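Veltulis Long Box Kit - Storage for Single Issues

Item no. 612
In stock, ships from our Fortin warehouse
Read reviews (18) | Ask a question

Holds a full run of singles, bagged and boarded, standing upright. Current size and Silver Age size both fit. Magazine size does not, please stop ordering it for magazines, see the Bustevura flat box for those.

What you get

1 long box, ships flat
1 lid
2 end braces
Divider cards, blank, with a tall tab you can write on
Fold sheet (one side of one page, keep it, the lid step is easy to get backward)

Bags and boards sold separately. We know. Putting them in the kit pushed the price up and most of you already have a brand you like.

Why we redid this one

The old box was fine until you stacked it. Three high and the bottom one bowed out at the handles, and then your nice flat run of indie minis has a curve in it. New version has a double wall on the ends and the handle cut sits higher up. Braces go inside, one at each end, and they also stop the front book from slumping when the box is half full. Slumping is what wrecks spines. Way more than reading does.

Tharushi Gazi did the redesign and has been using the test boxes at home for her own collection, 1,346 books at last check, mostly black and white stuff from small presses plus a lot of nineties superhero she won't apologize for. She wanted the label window on the short end AND the long side so you can shelve it either way. So it has both.

Folding it up

Do it on the floor, not on your lap. Crease every line first, both directions. Fold the ends in, tuck the tabs, then press the braces down untill they click under the lip. No tape. If you need tape something is in the wrong slot. Lid last.

Takes a few minutes the first time. Second one goes quicker.

Packing tips

Don't jam it. You should be able to slide a flat hand between the books and the brace. Too tight and you bend corners pulling one out, too loose and they lean.

Partly full box - use the spacer from the old lid, or crumple some clean paper behind the last book. Clean. No newspaper, the ink comes off.

Keep it off a basement floor. A shelf is best, a pallet is OK. Attic is bad in summer.

Annuals and squarebound specials go at the back, spines alternating up and down, or the whole row fans out on you.

Colors

Plain white, gray, kraft. The printed version with the Pramura cover art is sold out and we're not getting more until October. If you want on the list, email the store and put PRAMURA in the subject. Printed lids on their own, same deal.

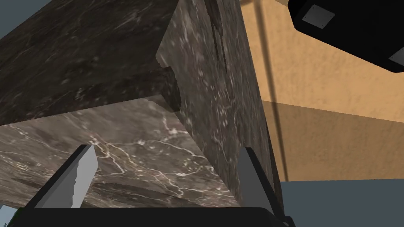
Dark marble block, rendered close up from a low angle.

Shipping and returns

Flat boxes go out in a sleeve, up to five kits per sleeve. Orders placed on Sunday get packed the next morning. If a corner shows up crushed send us a picture before you fold it and we'll mail a new one, no need to return the bad one. Once it's folded we can't take it back unless theres a cutting fault.

Shop orders: ask for Lucie Gill, she handles case pricing. Cases are kits only, no mixed colors inside a case.

Questions we get

Is the board acid free? Inside liner yes, outer wall no. Your bags and boards are doing most of that work anyway.

Will it fit the older Veltulis shelf unit? Yes, short end out. Long side out it sticks past the edge.

Can I get just the braces? Yes, sold in pairs. They don't fit the old box though, the lip is different.

Does it fit graphic novels? Trades yes if they're standard trim, but a full box of trades is really heavy. Use the short box. Hardcovers, no.

Do you have a drawer style? Not right now. Tharushi has one on her desk with no bottom panel that stays put, so don't hold your breath.

Goes well with

Tall divider cards, extra pack
Short Box Kit, same board
Bustevura flat box for magazines and treasury editions
Label sheets for the windows, peel off clean, pencil or pen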